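Nghĩa Vi
Environment and Society, second-year project
Handed in November

# What happens to old electrical goods in Clemden

## 1. Introduction

This project looks at what households in Clemden do with electrical goods once they stop using them. I chose the subject after helping my aunt clear a flat on the Palomino estate, where two kitchen drawers were full of chargers and remote controls for things she no longer owned. She did not know where to take them and had not wanted to put them in the bin.

My main question was why small electrical items stay in the home for so long after they are last used. I also wanted to know whether people had heard of the two local options: the household recycling site at Dresorgate, and Juvo, a repair shop on the high street that takes in broken goods for parts.

I have left out large appliances such as fridges and washing machines. These are normally taken away when a new one is delivered, and people seem to have little trouble with them.

## 2. Method

I visited 26 households on the Palomino estate over a period of 5 weeks. They were found through a notice in the launderette and by asking each household if a neighbour might take part. I know this is not a random sample. People who agree to have a student look in their cupboards may be tidier than average, or may have a clear-out in mind already.

At each visit I went through a short set of questions and then listed the unused electrical goods with the person who lived there. "Unused" meant not switched on in the past year. Cables and chargers were counted as separate items, even when they had been stored with the thing they belonged to. I changed my mind on this after the second visit and had to go back and redo the first two lists.

I sorted everything into four groups:

- phones, tablets and cameras
- computers and computer parts
- kitchen and bathroom goods
- cables, chargers and adaptors

Torches, musical cards and toys with a battery were difficult to place. In the end I put them in with kitchen and bathroom goods, which is not a good fit, and the group should have been called something else.

I also spent two afternoons at Juvo and one morning at Dresorgate. Staff at both let me watch and ask questions but preferred not to be quoted by name.
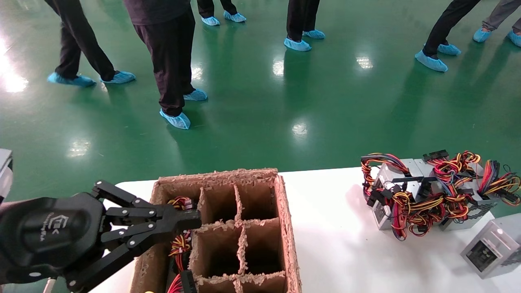

The questions at Juvo were different from the ones I used in homes. I asked what came in most often, what could be used again, and what had to be passed on. I did not ask about prices, and on reflection I should have done, as several households brought up the cost of repair without being asked.

## 3. Results

### 3.1 What people keep

The lists came to 1,397 items in total. Cables, chargers and adaptors were the largest group by a long way. Most people were surprised by this, and in several homes the person had told me beforehand that they had "hardly anything".

Phones were the second most talked about item, although there were far fewer of them. People could nearly always say when they had bought each one and why it had been replaced. They could rarely say this about a kettle or a hairdryer.

Computers and computer parts came mostly from a small number of homes. One man had built his own machines for years and kept the parts from each. He gave me a lot of help with naming items in the other lists, and corrected my spelling of several of them.

Only 135 of the items were known by the owner to be broken. The rest were either working or had not been tried. This was the result I least expected. I had started out thinking of the subject as broken goods, and the notice in the launderette used that word, so some people may have decided not to take part on the grounds that their things still worked.

### 3.2 Why people keep them

The most common reason was that the item might be needed again. This was given most often for cables. A few people had needed one again and remembered it well, such as a woman who found the lead for an old camera on the day her sister asked for it.

The second reason was personal information. People were unsure how to clear a phone that would no longer turn on. Two had asked in a shop and been given different answers.

A third reason was distance. Dresorgate is on the far side of the ring road and the bus does not stop near it. The site is set up for cars, and people on foot are asked to wait at the gate until a member of staff can walk them in. Households without a car mostly said they had never been.

### 3.3 What the two sites do

At Dresorgate, small electricals go into one large container with no sorting. It is collected when full. Staff said that people often put cables in with scrap metal by mistake, and that the sign was too high up to read from a car.

Juvo takes goods apart on the premises. Working parts are kept on shelves at the back and used in repairs. Wiring is cut free and kept in tubs. Copper wire has a scrap value even in small amounts, and the plastic covering is left on for the scrap buyer to deal with. The colour of the covering helps when a part is to be used again, but does not matter once it is sold as scrap.

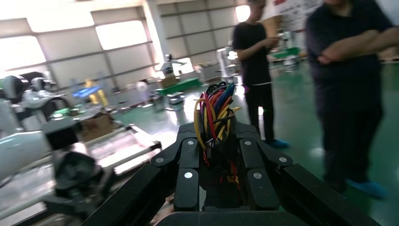

*Figure 2. Wires with red, yellow, blue and black insulation.*

## 4. Discussion

The results suggest that lack of knowledge is only part of the problem. More than half the households had heard of Dresorgate and could say roughly where it was. Far fewer had heard of Juvo, even though it is a ten-minute walk from the estate and has a notice about old electricals in the window.

I think a collection point on the estate would deal with the distance problem for small items. It would not deal with the worry about phones. For that, people would need someone to show them how to clear the phone, or to destroy the memory while they watched.

There are weak points in the work. The sample was small and all from one estate. My count treats a phone charger and a computer as one item each, so the totals say nothing about weight or value. If I did the project again I would take a set of kitchen scales.

## 5. Further work

I have left a copy of the blank list and the questions with the department office for anyone who wants to repeat the visits in another part of Clemden. The group names in section 2 should be changed before it is used.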